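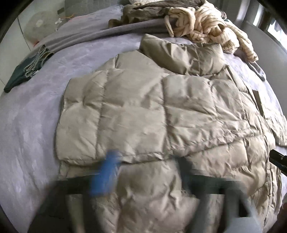 冬季衣物在夏季应当送到哪里寄存？

自7月11日起，Irnenden城区及周边乡镇的居民可以将羽绒服、大衣、毛毯和被褥送至Flornum设在各社区的收件点，由该公司统一清洗、检修，并存入Gevemetti恒湿仓库，入冬前再行取回。

**Flornum季节性衣物养护与寄存服务在Irnenden全面开通**

【Irnenden讯】衣物养护企业Flornum宣布，面向家庭用户的季节性衣物养护与寄存服务结束试运行，转入正式运营。首批开放的收件点共44处，分布于Irnenden的主要居住区、两座换乘车站以及沿河各镇的便民商店。清洗与干燥环节由Margaritis洗涤厂承担，寄存环节使用位于城北货运区的Gevemetti仓库。三方已就作业标准、交接手续和赔偿责任签署协议，协议全文可在各收件点查阅。

Flornum公共事务负责人Aliki Chrysikopoulos表示：“Irnenden的老住宅普遍没有专门的储藏间，夏季湿度又高。许多家庭的冬衣从春末起就压在床底或者柜顶，到了十一月取出来，不是有气味就是结了团。我们在试运行期间听到最多的要求，就是把清洗和存放合在一处办，手续不要多。”

## 服务背景

Irnenden地处河口，夏季潮湿，秋季短促。当地多数公寓楼建成年代较早，户型紧凑，阁楼和地下室往往归全楼共用。过去，居民处理换季衣物的途径主要是家庭清洗后自行收纳，或者在干洗店清洗后带回家中。两种做法都把存放的难题留给了住户。

Flornum成立之初以修补皮具和工作服为业，后来逐步承接酒店布草、学校制服和剧院戏服的养护。公司在处理戏服的过程中积累了长期存放填充类衣物和羊毛织物的经验。戏服通常在演出季结束后封存，间隔很长才再次使用，对防潮、防蛀和保持形状的要求高于一般衣物。季节性寄存服务沿用了其中的大部分作业规程，同时针对家庭用户简化了登记手续。

试运行于今年5月启动，范围限于旧港区。参加试运行的用户以公寓住户为主，也包括几家民宿和一所寄宿学校。根据试运行期间收集的意见，公司调整了三个方面：其一，延长了傍晚的收件时段；其二，取消了原先按袋计价的办法，改为按件计价；其三，在交接单上增设“已有瑕疵”一栏，由用户与收件员共同填写并签字。

## 收件与登记

用户可以在任一收件点交件，无须预约。一次交件数量较多的，建议提前一日通过电话或网页告知，以便收件点预留空间。行动不便的用户可以申请上门收件，城区范围内不另收费，沿河各镇按固定线路安排车辆，线路表张贴于各镇便民商店门口。

交件时，收件员会逐件检查口袋、拉链、纽扣和衬里，并将发现的物品当面退还。可拆卸的帽子、毛领和腰带应当由用户决定是否一并寄存；一并寄存的附件单独挂牌，与主件装入同一收纳袋。交接单一式两联，记载衣物种类、颜色、面料标识、已有瑕疵和所选服务项目。用户凭自己留存的一联取件，也可以在登记时留下一名代取人的姓名。

下列物品不在受理范围之内：

- 天然皮草及大面积皮革制品；
- 内置电热元件且无法拆除的衣物；
- 曾接触油漆、燃料或农药的衣物；
- 洗涤标识缺失且无法判断面料成分的物品；
- 具有文物或收藏价值的织物。

对于上述物品，收件员可以应用户要求提供咨询，Flornum的修补工坊也接受个别委托，费用另行商定。

## 清洗与干燥

所有寄存物品均须在入库前清洗。已经在其他地方清洗过的衣物，用户可以出示收据，经检查合格后免去清洗环节，只收取寄存费用。检查的重点是领口、袖口和腋下。残留的汗渍和皮脂在存放数月后容易氧化发黄，也会招引蛀虫，这一类问题在入库前处理最为省力。

Margaritis洗涤厂为本项服务划出了独立的作业区。填充类衣物与羊毛织物分开处理，深色与浅色分开处理，儿童衣物和被褥另行编组。羽绒填充物采用低温水洗和分段烘干，段间留有静置时间，使填充物内部的水汽充分散出。烘干完成后，工作人员以手检方式逐格确认填充物没有结团，再以湿度计抽测。未达到标准的物品退回上一道工序，不得装袋。

羊毛大衣和羊绒制品以干洗或者湿洗处理，具体方式由面料标识决定。洗后挂放于通风架上，不使用高温定型。毛毯类物品在清洗前后各测量一次尺寸，如有明显回缩，工厂须在交接记录上注明并通知用户。

洗涤剂的选用以残留低、气味淡为原则。用户可以在登记时选择无香型。对特定成分过敏的用户应当在交接单上写明，收件员将在收纳袋外加挂提示牌，该提示牌随物品流转至取件为止。

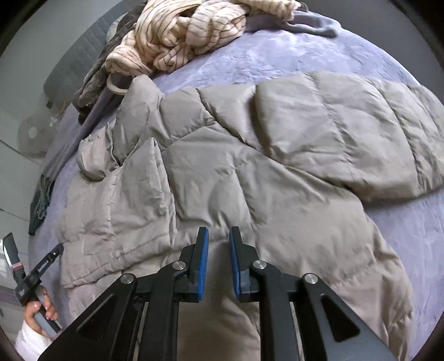
干燥环节的时间安排是各方在协议中反复讨论的内容。家庭清洗羽绒制品时，最常见的失误是表面已干而内部仍潮，随后便收进柜中。Margaritis洗涤厂因此规定，填充类物品在烘干之后须在通风室中停放整夜，次日再作检查。如遇连续阴雨，停放时间相应延长，由此造成的入库延迟不影响用户的寄存期限，也不产生额外费用。

## 修补服务

清洗过程中发现的小型损伤，例如脱线、纽扣松动、拉链头缺失和衬里开口，由Flornum修补工坊处理。小修费用已包含在养护费内，用户不必另行申请。涉及更换整条拉链、补充填充物、更换罗纹袖口或者面料织补的，工坊会先行联系用户，说明做法与价格，取得同意后方可施工。用户不同意修补的，物品照常入库，交接单上注明原状。

工坊现有的师傅大多出身于戏服制作和制帽行业，熟悉绗缝、归拔和手工锁边。公司计划在秋季开设学徒岗位，招收对象为有意从事织物修补的本地青年，不要求工作经历。学徒期内由工坊支付工资，结业后可以选择留任或者自行开业。报名办法将在Irnenden各职业介绍处公布。

Aliki Chrysikopoulos表示：“修补的活儿没有什么秘密，需要的是时间和一双稳当的手。一件大衣的衬里开了口，及时缝上，可以再穿许多年。我们希望用户在交件的时候顺便把这些小事交给我们，到冬天取回来就能穿。”

## 仓储条件

Gevemetti仓库原为纸张仓库，墙体厚实，地面高于周边道路。改造工程保留了原有的木质货架基座，更换了屋面防水层和全部门窗密封，并安装了独立的除湿与换气设备。库内相对湿度和温度由值班人员早晚各记录一次，记录簿保存至当季全部物品取清之后。

寄存物品按性质采用两种方式存放。大衣、礼服和结构挺括的外套使用宽肩衣架挂放，外罩透气布袋；羽绒服、羽绒被和毛毯平放或者松卷后置于棉布收纳袋中，不抽真空，不叠压。公司在说明中特别提醒，长期抽真空会使羽绒的羽枝受损，蓬松度难以恢复，家庭自行收纳时同样应当避免。

防蛀措施以清洁和隔离为主。库房入口设双道门，物品入库前须经过检查台。架间放置诱捕片，由专人定期更换。库内不使用樟脑和含萘制品，以免气味附着于衣物。雪松木片只用于挂放区，不与浅色织物直接接触。

仓库不对公众开放日常参观。用户如需在寄存期间临时取用某一件物品，可以向登记的收件点提出申请，物品将在两个工作日内送达。每份交接单可免费申请一次临时取用，再次申请的收取运送费。

## 收费标准

现行价格如下，均已包含税费、清洗、小修和整季寄存：

| 物品种类 | 整季价格 |
| --- | --- |
| 成人羽绒服、棉服、大衣 | 每件40元 |
| 儿童外套 | 每件20元 |
| 毛毯、单人被 | 每件40元 |
| 双人被 | 每件44元 |
| 围巾、手套、帽子（随主件寄存） | 不另收费 |

已清洗并经检查合格、只办理寄存的物品，一律按每件20元收取。费用在交件时支付，可使用现金、银行卡或者转账。用户在物品送往洗涤厂之前撤回委托的，全额退还；清洗完成之后撤回的，退还寄存部分的费用。

领取住房补助的家庭、寄宿学校学生以及养老院住户享受减免，凭相关证明在收件点直接办理，不需要另行提交申请材料。学校、诊所和社会机构的集体委托由Flornum客户部单独报价。

## 取件安排

寄存期自交件之日起至当年冬季取件季结束为止。取件季的开始时间视天气情况而定，公司将通过收件点公告、短信和地方报纸通知。用户收到通知后，可以选择到原收件点取件、改到另一收件点取件或者送货上门。改换收件点应当提前通知，以便安排车辆。

如遇气温骤降，公司将启动提前取件安排，优先处理儿童衣物、老年用户的衣物和被褥。提前取件期间，收件点延长营业时间，上门配送的线路也会相应加密。用户在登记时可以标明哪些物品需要最先取回，仓库据此安排架位。

取件时，用户应当当场打开收纳袋，与收件员对照交接单逐件核对。羽绒类物品在袋中存放数月后会略显扁平，属于正常现象，挂放一日并轻轻拍打后即可恢复。用户如发现问题，可在取件后7日内提出，收件点负责登记并给予书面答复。

逾期未取的物品，公司将以信件和电话方式分别通知。经通知仍未取回的，继续寄存至下一季，并按只寄存价格收费。公司不会自行处置用户的物品，确实无法联系到用户的，按照协议和当地有关无主物品的规定办理。

## 责任与赔偿

三方协议规定，自收件员签字时起至用户取件签字时止，物品的保管责任由Flornum统一承担。用户无须分别与洗涤厂或者仓库交涉。物品遗失的，按照登记时申报的价值赔偿；物品受损的，先由修补工坊评估，能够修复的免费修复，不能修复的按照受损程度赔偿。价值较高的物品，用户应当在交接单上申报，并可以附购货凭证。

对于因面料老化、标识错误或者原有隐蔽瑕疵引起的损坏，公司将与用户共同查看并提供检验说明。用户对检验结果有异议的，可以要求由双方认可的第三方重新检验，检验费用先由公司垫付。

用户的姓名、地址和联系方式仅用于收件、通知和送件。交接单存根在物品取回后保存至投诉期结束，随后销毁。公司不会将用户资料提供给其他商家，也不会据此发送推销信息。

## 家庭收纳建议

公司同时编印了一份家庭收纳手册，供没有使用寄存服务的居民免费领取。手册由修补工坊和洗涤厂的技术人员共同撰写，内容以日常操作为主，主要意见包括：

- 收纳之前先清洗，拉链拉合，口袋清空；
- 选择晴朗干燥的日子通风，避免烈日直晒羽绒和深色羊毛；
- 衣柜内物品不要塞满，柜体与外墙之间留出空隙；
- 使用棉布袋或者纸箱，不使用不透气的塑料袋；
- 在雨季中途打开柜门检查一次，发现潮气及时晾晒；
- 除湿剂应当置于柜底并按期更换，不要接触衣物。

手册另附常见面料标识的说明，以及家用洗衣机清洗羽绒服的步骤。技术人员建议，家用洗衣机容量较小的，应当单件清洗，使用专用洗涤剂，漂洗次数适当增加；脱水后从下摆向上托起，不要提着肩部拎出滚筒，以免吸水后的填充物撕裂内胆。晾干过程中应当多次翻面，用手将各格填充物轻轻分开。

手册可以在各收件点、市立图书馆和社区诊所领取，也可以在Flornum的网页上阅读。大字版本正在印制。

## 包装与运输

寄存服务使用的收纳袋和防尘罩均为可重复使用的棉布制品，由Flornum以退役的酒店布草改制而成。用户取件时将收纳袋交还收件点，经清洗后供下一季使用。希望自行保留收纳袋的用户可以按成本价购买。衣架同样循环使用，用户也可以随衣物附上自备的衣架。

运输车辆按固定线路往返于收件点、洗涤厂和仓库之间，尽量与现有的布草运送合并安排，避免空车返程。待洗物品和已洗物品分车或者分舱装运，车厢在每次装载已洗物品之前清洁。城区内距离较近的收件点使用载货自行车转运，雨天加盖防水篷布。

## 后续计划

公司将在首个取件季结束后公布运营情况，内容包括受理的物品种类、投诉处理结果和价格调整方案。是否向上游各镇扩大服务，将视仓库的容纳能力和车辆线路而定。Gevemetti仓库东翼目前仍在改造，完工后拟用于存放地毯和窗帘，相关收费标准届时另行公布。

Flornum还就滑雪服、防水外衣等功能性面料的养护与Margaritis洗涤厂展开了测试。此类衣物清洗后需要恢复表面防泼水处理，工序与普通外套有所不同。测试完成之前，收件点可以受理功能性外衣的清洗和寄存，但不对防泼水性能作出承诺，收件员会在登记时向用户说明。

Aliki Chrysikopoulos表示：“首个季节我们会把重点放在按时送还和记录清楚这两件事上。有意见的用户请直接告诉收件员，或者写在交接单背面，我们每周都会汇总，由工坊、洗涤厂和仓库一起答复。”

## 编辑参考

**关于Flornum**
Flornum是一家从事织物养护、修补与寄存的企业，总部位于Irnenden，服务对象包括家庭、酒店、学校和演出团体。公司设有修补工坊和客户部。

**关于Margaritis洗涤厂**
Margaritis洗涤厂承接布草、制服和家用织物的清洗，厂区设有水洗、干洗和填充物干燥作业区。

**关于Gevemetti仓库**
Gevemetti仓库位于Irnenden城北货运区，经改造后用于织物的长期存放，由Flornum租用并负责日常管理。

**媒体联络**
Flornum公共事务部，联系人：Aliki Chrysikopoulos。采访修补工坊和洗涤厂须提前约定时间，仓库内的拍摄申请请以书面方式提交。收件点名单、上门收件线路表和家庭收纳手册可向公共事务部索取。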